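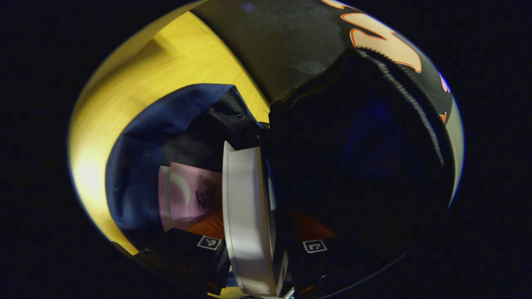

Figure 1. Black fabric item with a flame-like graphic, on a wooden table.

3.2 Sorting categories and decisions at the point of donation

Most earlier work on secondhand clothing has looked at what happens after garments reach a warehouse. Less is known about the choices people make at home, before anything is bagged. We asked households in two towns, Skestura and Azevedo, to keep a sorting diary for one month. Each entry recorded the type of item, how long it had been owned, whether it had been worn in the past year, and where it went next: kept, given to a person, donated, sold, or thrown away.

Of the households we contacted, 61 returned a complete diary. Together they recorded 839 items. We dropped entries for shoes and bedding, and entries where the destination was left blank, which left 690 for analysis. Coding was done by the first author and checked by Masanobu Fujimoto. Where the two disagreed, the entry was discussed until a single code was agreed on.

Printed and decorated textiles (Figure 1) were coded apart from plain ones. We did this after the pilot, when several people told us that they treated the two groups differently. Plain items were judged mostly on fit and wear. With printed items, people also talked about age, taste, and who might be willing to use them next. One woman in Skestura wrote that she would hand a plain sweater to anyone, but that a printed one "has to find the right person." Similar remarks came up in 34 of the diaries.

Surface condition was a second source of doubt. Participants were told to mark an item as soiled only if they thought washing would not fix it. In practice the line was hard to hold. Dust and pale marks show up strongly on dark cloth, and some people wrote "soiled" and then crossed it out a day or two later. We coded the final answer and kept a note of the change. Zlata Sydorenko, who ran the follow-up calls in Azevedo, found that the people who changed their answer had usually brushed or washed the item in between.

Storage also mattered more than we expected. Bags left by the front door went out within the month in nearly every case. Items put back in a closet "for now" tended to stay there - often with a note in the diary that the decision would be made in the summer. We had no code for this at first and added "postponed" in the second round. Entries already coded as "kept" were read again and moved where the diary text supported it.

Two limits should be noted. The diary relied on people writing things down on the same day, and late entries were shorter and had fewer reasons in them. The collection service in Skestura, run by Sultesum, also changed its pickup hours partway through June, and this may have affected how many bags were put out in the last week. Section 3.3 reports the destinations by item type and compares the two towns.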